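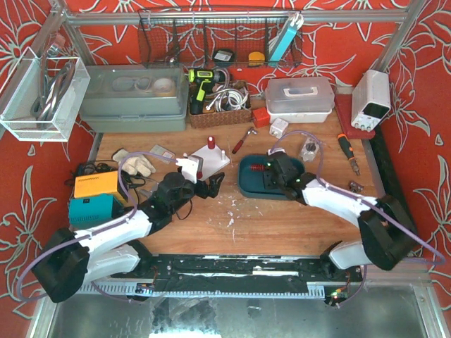
Chores, Benches and Robots: Frequently Asked Questions

May 2, 2020
By the Sisia technical desk

Can a machine do household or shop-floor chores yet?

A few of them, under conditions. A vacuum that covers a flat floor is a solved product. A dishwasher is a solved product too, and most people have stopped calling it a robot. Picking up whatever is lying on a table, deciding where it belongs and putting it there without damage remains a research task with occasional useful results. The answers on this page deal mostly with that second group: general handling work with one or two arms and simple grippers.

What counts as a chore on this page?

Any task a person does with hands and common tools, in under 15 minutes, without written instructions. Sorting a drawer qualifies. So does fitting a cap on a housing, or winding a cable and returning it to its basket. Welding cells and pallet wrappers do not. They have been automated for decades and the problem there is mainly cost.

Why is a factory robot reliable when a home robot is not?

The factory robot knows where the part is. A fixture or a feeder presents it within a narrow tolerance, and the arm repeats a taught path. Take the fixture away and the same arm has to locate the part, choose a grasp, check the grasp and correct itself. Each step has its own failure rate and the rates multiply. A sequence of eight steps, each good 98 percent of the time, finishes without error on roughly 85 percent of attempts. That is acceptable for a demonstration. It is poor for a Tuesday shift.

Which objects are easy?

Rigid, matte, convex, light, and wider than they are tall. Blocks, jars with straight walls and boxed goods all fit. A cylinder is a good case for a two-finger gripper when the diameter is well inside the stroke, although the fingers must close along a line through its center or the part will roll or squirt out.

Which objects are hard?

- Cables, string and hose. Shape changes on contact, and there is no single pose to estimate.
- Clear plastic. Many depth sensors return the surface behind it, or nothing.
- Polished metal. Highlights move when the camera moves.
- Anything nested or tangled. Lifting one item lifts three.
- Thin items lying flat. The finger hits the table before it gets under the edge.

A basket of mixed hardware contains most of this list at once.

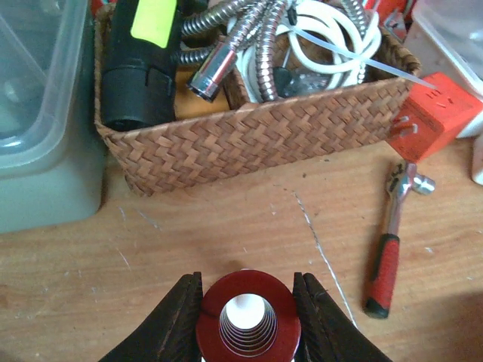
For that reason we advise against starting with bin emptying as a first project. Start with one part, presented singly, on a surface with good contrast. Add a second part type only after the first has run through a full week. The Romport trial in March followed this order and reached unattended operation on two part types. A third was attempted and withdrawn.

Do I need two arms?

Often, yes. One arm is sufficient for pick and place. Two are needed when one hand must hold while the other works: opening a case, seating a part in a loose base, pulling a cable straight. Two arms also add a collision problem. The shared volume in front of both bases is where most useful work happens, and it is also where the planner slows down. If the base part can be clamped, clamp it and keep the second arm as a later purchase.

Is a camera at the wrist better than a fixed camera?

They answer different questions. A fixed camera gives layout: what is on the table and where the arms are. A wrist camera gives the last few centimeters, including whether the part is seated between the fingers. Its weakness is that the held part and the fingers block much of the lower view, so placement has to rely partly on force or on the fixed camera. We specify both wherever the cell allows.

How much does a cluttered bench matter?

More than customers expect. Unrelated tools near the task area produce false detections and shorten the list of collision-free paths. Small debris matters less for vision than for seating: a plastic shaving in a socket will stop an insertion that measured correctly. Either clean the work area on a schedule or write debris checks into the sequence.

Can the robot use my existing hand tools?

Sometimes, and badly. A screwdriver or hammer handle is shaped for a palm and five fingers. Two flat fingers hold it on two lines of contact, and it rotates under load. A printed sleeve with parallel flats helps. For driving screws, an end effector with a powered bit is the better choice. Juhl sleeves fit the common handle sizes; the drawing is on the downloads page.

How fast is it?

Slow. For a simple insertion, a person needs a few seconds. Our reference cell takes about 20, including one retry. Speed can be raised once the grasp is proven, but we leave the approach segment at its original setting.

How many demonstrations does a learned task need?

For the Plulano insertion task we recorded 900 demonstrations before the success rate stopped improving. Fewer will serve if lighting, part color and start position are held constant. Operators tend to repeat themselves, which is a problem in training data. Ask them to vary the start position, and keep the attempts in which they recovered from a slip — those are worth more than clean ones.

What about safety at home?

A guarded cell with limited speed is manageable. A kitchen with a child in it is a different application, and we do not supply equipment for it. Force limits reduce injury from the arm itself. They do nothing about the sharp or hot thing the arm is holding.

Should I wait?

For household tidying, yes. For a repeated bench task with a stable part and some tolerance for retries, a trial is reasonable now. Send a sample part and a description of the present manual method. State the required cycle time and the cost of a failed attempt.

Contact: Sisia technical desk | © 2020 Sisia. All rights reserved. | Back to top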